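The packing floor at Brasinia's Venville site has handled fresh fruit by hand for as long as the company has supplied offices and schools in the area. Each morning, mixed trays are filled, checked and sent out. This year the company began a trial in which a two-armed robot places the fruit, and employees on the early shift were asked to share the work with it.

The shift lead who supervises the trial agreed to speak on the condition that the conversation cover the people on the floor as well as the equipment. She has packed fruit for most of her working life and trained many of those now on her team.

"The first question I was asked was whether anyone would lose a job," she said. "I took that question to management before I took anything else. We received a written answer that positions would be kept through the trial, and I pinned it up by the time clock."

A full shift packs 1000 trays by hand. The robot is assigned 60. According to the shift lead, that figure was set low on purpose, and the employees had a part in setting it. They asked that the daily target for the rest of the floor be reduced by the same amount, and the request was granted in June.
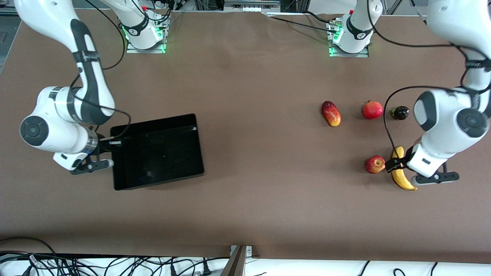
**Brasinia Venville | Workplace Practice Team**

The assortment is the difficult part. A single order may call for an apple, a banana and a mango, and the three do not respond to pressure in the same way. "A person picks up a soft mango and knows it is soft," the shift lead said. "You change your grip without thinking. With the arms, somebody has to decide those things ahead of time, and then somebody has to check the fruit afterward. We do the checking."

That checking has become a role of its own. Two packers per shift are assigned to the robot station, where they set out the fruit, inspect what has been placed and record any marks or bruises. The assignment rotates weekly. The shift lead insisted on the rotation after the first employees at the station reported that watching was more tiring than packing.

"Your hands rest, but your attention does not," she said. "One of my most experienced people asked to go back to the line after four days. She missed the conversation. At the long table you talk all morning. At the station you are looking at a gripper."

Others have asked to stay longer. A packer with a shoulder injury has found the station easier than a full day of reaching and lifting, and the company has agreed to extend his assignment.

Training was another point of discussion. Brasinia engaged Khoo, the firm that installed the arms, to provide instruction, and the first course was held at its offices in Lolton. Attendance required a long drive after work, and few employees signed up. The course was later moved to Venville and scheduled during paid hours.

"Once it was on the clock, everybody came," the shift lead said. "They asked better questions than I did. They wanted to know who may stop the arms, and the answer is that any of us may."

Pay has yet to be settled. Employees at the station currently receive the standard packing rate. The shift lead has proposed that the inspection duties be classified at a higher grade, and the proposal is under review.

Asked whether she would recommend the arrangement to another site, she answered that she would want to see a full winter first, when the mix of fruit changes and more of the staff are new.

"I do not mind the robot," she said. "I mind being told about things after they are decided. So far we have been told before, and I intend to hold them to it."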